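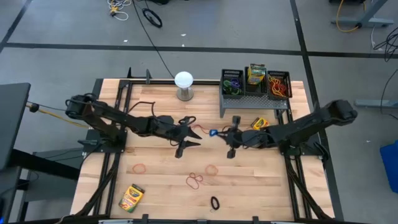
Drostcombe, Oct 30, 2021 – Narier has finished a side-by-side trial of two gripper fingertips for small two-armed benchtop robots, and the results are now free for anyone to read and use. The trial put the company's own pointed fingertip, the Testar, up against the Vörös, a broader tip with a soft pad, on the kind of light, stretchy, awkward objects that grippers tend to drop. Rubber bands did most of the work. They came in several colors, some taken from mesh baskets on a shelf at the back of the table and others picked straight off the wood, with Crayola crayon boxes mixed in so that each tip also had to deal with something stiff and flat-sided.

"We love rubber bands!" said Rebecca Grasso, who led the trial at Narier's Drostcombe workshop. "They roll, they fold over on themselves, they stick to the finger when you want them to let go. A gripper can look wonderful on a wooden block and then fall to pieces on a thin band lying flat on the table, and we wanted to see that happen early, on our own bench."

Each fingertip made 180 pickup attempts with loose rubber bands, using the same pair of arms and the same controller settings. An attempt counted as a success if the band was lifted clear of the table and held until the arm reached its drop point. The Testar succeeded 162 times. Most of its misses came with thin bands, where the points closed just above the band or pushed it along the wood. The Vörös had a harder time getting under bands that lay flat, but once it had hold of one it very seldom let go, and it was clearly the better tip for crayon boxes, which the Testar sometimes turned as it closed.

The part of the trial that the team enjoyed most was the handover, in which one arm holds an object out and the other takes it across the middle of the table. Stretchy things make this tricky. If the second gripper closes a little too early, the band is pulled tight between the two arms, and when one side lets go it can end up nearly anywhere. Slowing the last part of the approach helped both fingertips, and so did having the first arm wait a moment before opening.

"I went in sure that the soft pad would win the handovers, and I was wrong," said Heather Costigan, who wrote the control software for the trial. "With the pointed tips there is more room for the second gripper to come in beside the first. The Vörös pads kept bumping into each other. We ended up changing the angle of the wrist for them, and that made a big difference – I would start there if I were doing it again."

The team also ran into a problem it had not planned for. Cables looped over the arms added a small drag at certain reaches, enough to move a fingertip slightly off its mark. Routing notes are included with the results, along with the 19 settings that were changed during tuning and the values used before and after. Workshops with a similar table and frame should be able to repeat the whole trial without special parts.

Narier will run a second round in January. It will use both fingertips together, a Testar on one arm and a Vörös on the other, to find out whether a mixed pair can cover more kinds of objects than a matched one. Groups that would like to suggest objects for the new round are warmly invited to write to the Drostcombe workshop. Small, floppy and hard to hold are all welcome!

The full results, drawings of both fingertips and the controller settings can be requested from Narier at no charge. Questions about the software should be marked for Heather Costigan, and all other questions for Rebecca Grasso.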